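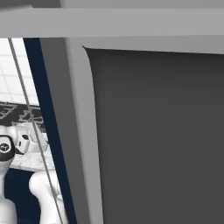 **Should a small firm pay for simulation before it pays for the arm?**

Simulation should come first, and it should have its own line in the budget. At Wulard we did it the other way round, and the order cost us most of a year's room for manoeuvre.

The usual plan puts the arm at the top of the sheet, the gripper under it, and everything else in a row marked "software and sundries". The arm is the easy part. It has a price, a lead time and a supplier who answers the phone. The row at the bottom is where the hours go, and hours in that row get approved by people who have never been asked how many there will be.

Our first plan for the Virnemari kitchen project allowed 422 hours for engineering, all of it after delivery. When Darlene Lemieux added up the timesheets in October the total was 1,318. Very little of the excess was robot faults. Most of it was reach, clearance and camera placement: whether the elbow clears the counter edge, whether the wrist can turn between a shelf and a row of bottles. Those are questions of geometry, and a modelled kitchen can put them to you before an order is signed.

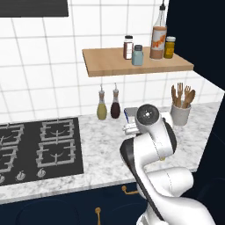

*Simulated kitchen: arm at the counter, gripper beside a small grey box with a blue stripe.*

Jacobs, who does our purchasing, holds that a model only tells you what you put into it. I accept that. Friction is poor in most simulators, and I would not trust one on grip force or on how a full bottle behaves when tilted. A budget that treats simulated results as acceptance tests is as bad as one with no simulation at all. We kept a separate allowance for bench trials on the Wultari project and spent nearly all of it.

My quarrel is with the order of spending. A modelled room can be changed in an afternoon. Moving a bolted base means a fitter, a new risk assessment and a week of the cell standing idle. If the shorter arm will do the work, the time to learn it is while the quote is still open.

I would now split any such purchase into 4 stages: model, bench, single arm, full order. Each gets its own figure and its own signature, and at least 2 arm sizes go through the first stage. Service cover and spare fingers belong in the third, where they are usually forgotten. Finance dislikes the extra signatures. They disliked the October timesheets more, and the next request goes in with the model costed on page one.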